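Search articles, issues, topics
Enter keyword

The Quiet Pleasure of a Good Dial Indicator

2 April 2023

The first time I watched a needle sweep across a dial and stop dead on zero, I laughed out loud. I was standing at a milling machine in the Barbosa shop in Cestbridge, tapping a vise with a soft mallet, and I had been at it for most of my coffee break. Tap, look, tap, look, tap a little less. Then the vise jaw was running true from end to end and the needle just sat there, as calm as you please. I've been hooked ever since!

If you've never used one, a dial indicator is a small round gauge with a plunger or a lever sticking out of it. Push the plunger and the needle moves. The trick is that a tiny movement at the tip turns into a big, easy-to-read swing on the face, so a bump you could never see (and could barely feel with a fingernail) shows up plain as day.

There are two families, and people will argue happily over which one to buy first. The plunger type has a long straight travel and a big friendly face. It is wonderful for checking how far a slide has moved, or for setting a stop on the lathe. The lever type, which most machinists call a test indicator, has a short finger with a little ball on the end. Its travel is tiny, but it reaches into bores and under ledges where the plunger would never fit. My own vote goes to the lever type for anyone with a mill and the plunger type for anyone with a lathe, and then of course you end up with both.
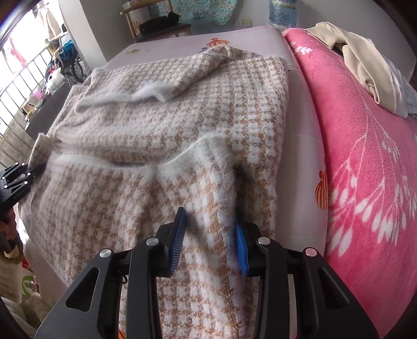
CLEDWYN SKYRME
Contributing Editor, Shop Floor

Setting a vise square is the job that makes believers out of people. Clamp the indicator to the spindle, bring the tip against the fixed jaw, and load it just enough that the needle has moved off its rest. Turn the bezel to put zero under the needle. Now crank the table so the tip travels along the jaw, and watch. If the needle climbs, one end of the vise is closer to you than the other. Snug one bolt, leave the other a hair loose, and tap out half the error. Reset, sweep again. Two or three passes usually gets me there, and on a good day the second sweep is already flat.

Always indicate the fixed jaw, by the way. The moving jaw lifts and twists a little every time you close it, and you can chase that needle until supper.

Then there's the four-jaw chuck, which scares beginners and really shouldn't. Work with jaws in opposite pairs. Find the high spot, loosen the low side a touch, tighten the high side, and forget the other pair until this one reads even. At Barbosa they had a row of 20 rough castings to bore while I was visiting in March, every one a slightly different shape, and the fellow on the lathe was centering each with two chuck keys, one in each hand, turning them together like he was steering a boat. Lovely to watch.

A word about holders, because I think this is where most frustration comes from. A fine gauge on a wobbly arm is a fine gauge for measuring wobble. Keep the arm short. Keep the joints few. The magnetic base I use most is an old Tikberg with 4 joints, and I try to keep at least one of them folded out of the way. Press lightly on the arm and let go, and if the needle doesn't come back to the same mark, something is loose. The Misex base I borrowed for this article has a single knob that locks the whole arm at once, and I was sorry to give it back.

Care is simple. Don't oil the plunger, even though every instinct tells you to, as oil collects grit and the stem starts to stick. Wipe it with a clean dry cloth. Store it in its case with nothing pressing on the tip. I keep my lever indicator in the top drawer, well away from the wrenches, and it has lasted through 6 shop moves and one memorable drop onto a rubber mat.

Next time you have a spare half hour, put an indicator on something you've always assumed was straight. Try the drill press spindle first, with the belt off and the chuck turned by hand.

Get the Shop Floor newsletter in your inbox every month. Enter your email address. Sign up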